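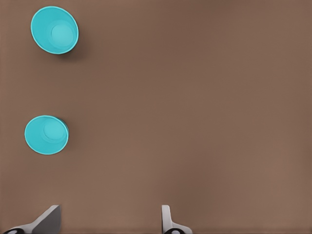
Zollance Wool Felt Coasters, Set of 7

Home > Kitchen and Table > Coasters and Mats

Our coasters are made from pure wool felt, pressed in the workshop of Farkell and cut by hand in Irmont. The felt is thick and dense, so it takes up the drops from a cold glass and protects the table from the heat of a tea mug. It makes no noise when you put the cup down, and many customers write to us that this is the reason they ordered a second set.

The set has seven pieces and comes tied with a cotton ribbon. Why seven? The first sets were made for the tea room of Stanisława Duda, where the big table has seven chairs, and we kept the number after that.

Colors
Oat, moss, slate, brick. The wool is dyed in small lots, and the color can be a little different from one lot to the next. If you want two sets to match, please order them together and write it in the comment field.

Details
Material: 100% wool felt, without backing
Shape: round, with straight cut edge
Weight of the set: 200 g
Made in Irmont
Item name for reorders: Mfinanga Round

Care
Let the coaster dry flat before you put it back in the pile. Crumbs can be brushed off with a clothes brush. For coffee or red wine, press a damp cloth on the spot and do not rub. You may wash the felt by hand in cool water with wool soap. Please do not use the washing machine, the felt will shrink and the edge will become wavy. In the first weeks some small fibers can come off, this is normal for new felt.

Not suitable for pots directly from the stove. For these we have the Mfinanga trivet, which is made from two layers sewn together.

Shipping and returns
Orders leave our store in the morning, if they were received before 4 p.m. of the previous working day. You can return an unused set in its ribbon, and we refund the price of the set. The cost of return shipping is paid by the customer.

For cafés and guest houses
From 52 sets we can press your name or sign into the felt. Write to Lahcen El Sherbiny with your drawing and the color you wish, and he will send you one sample piece before the order is cut. The slate color is out of stock until February.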